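Section 4. Setting Up the Table Task Kit

Before you start this section, the robot must be mounted, powered and connected to the Clasbridge controller as explained in Section 3. If the status page of the controller still shows "Arm not referenced", go back and finish the reference run first. The table tasks will not load without it.

Two people can do this work comfortably. One person can also do it, but then the pendant must be hung on the hook of the operator stand while you place the items, and not laid on the table.

4.1 Preparing the table

1. Move the table to its working position in front of the robot. The near edge of the table should be parallel to the base of the robot.

2. Lock all the table feet. Push the table with one hand from the side. If it moves, lock the feet again.

3. Clean the table top with a dry cloth. Do not use a glossy cleaning product. A glossy surface makes reflections from the ceiling lamps, and the detection of light-colored items becomes less reliable.

4. Check that the screws in the table top are flush with the surface. A screw that stands up can stop a plate when the gripper slides it.

5. Take all tools, cups with drinks and papers away from the table.

Note: The kit was tested on white and light gray table tops. If your table is dark, load the profile "Hillar dark" from the Surface menu before you continue.

4.2 Placing the items

The kit has kitchen items and play food. You do not have to place each item at an exact point. The Indum software looks for the items again at the start of each task, so a small difference from one day to the next is allowed and even useful for the training of the grasp model.

1. Put the large items first. These are the items that stay in their place during the task and that the arm must go around.

2. Put the plates and bowls next. Keep a distance of at least 4 cm between the rims when they are not part of the same stack.

3. Put the play food last. Small pieces should lie on their stable side, so that they do not roll when the arm touches the table.

4. Keep the pieces that must be picked inside the reach of the arm. The reach is shown on the pendant as a blue area.

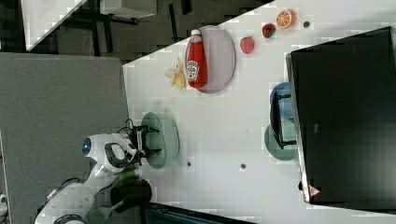
5. When all items are placed, press Scan on the pendant. The scan takes 20 seconds. Do not put your hands over the table during this time.

6. Look at the list of found items. Each item has a confidence value from 0 to 100. A value of 70 or more is accepted. For an item with a lower value, turn it a little or move it away from its neighbor, and press Scan again.

Note: Items which are partly hidden behind a larger item may be missing from the list. This is not a fault. You can leave them there if the task does not use them.

4.3 Checking the gripper

CAUTION: Danger of pinching. The gripper closes with full speed when the test begins. Keep fingers and sleeves away from the jaws.

1. On the pendant, choose Tools, then Gripper, then Test.

2. Press and hold the enable button. The gripper opens fully, closes, and opens again. It repeats this 4 times.

3. Watch that both jaws move evenly. If one jaw is late, stop the test and see Section 9, "Gripper does not close straight".

4. Release the enable button.

5. Turn the wrist slowly to both end positions with the jog keys. The cables at the wrist must have enough slack in both positions. They must not become tight, and they must not be caught between the wrist and the forearm.

CAUTION: Cables which hang too low can pull light items off the table. If a loop touches the items during the movement, shorten it with the fabric straps from the Brzozowska accessory bag. Do not use plastic cable ties. They can cut into the cable jacket after some weeks.

4.4 First run at low speed

Always make the first run with reduced speed, also when you are experienced with this robot. The speed setting is saved for each task separately, and a task copied from another controller may come with its own value.

1. Choose the task "Pick and place, single item".

2. Set the speed to Low.

3. Choose the item and then the target. For a first run we recommend a deep item with a clear rim, because a flat plate is more difficult to grasp.

4. Stand outside the marked floor area, with the emergency stop in your hand.

5. Press Start. The arm goes to the waiting position first and stays there until you confirm.

6. Press Confirm. The arm moves over the item and goes down.
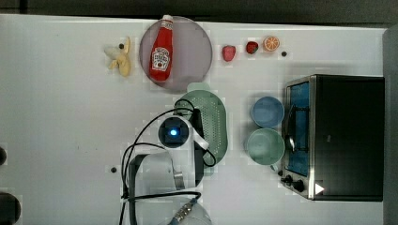

7. If the arm goes down beside the item, press Pause and not the emergency stop. After Pause you can correct the grasp point with the arrow keys and continue. After an emergency stop the arm must be referenced again.

8. Let the task finish. The arm returns to the waiting position and the message "Task complete" is shown.

9. Repeat the run with a different item before you raise the speed.

Note: If the camera picture on the pendant is frozen, the most frequent reason is a loose connector at the arm. Switch off the arm, push the connector in until it clicks, and start again from 4.3.

4.5 Saving the layout

1. Choose File, then Save layout.

2. Give a name that other people in your team can understand. Names such as "test" or "new" are difficult to find later.

3. If you want that the layout is used at each start, mark the box "Default".

Layouts made with the software version before May can be opened, but the grasp points must be scanned again. For questions about old layouts please write to Henryk Makowska at the service desk and attach the layout file and the log file of the same run.

Continue with Section 5, Recording Your Own Tasks.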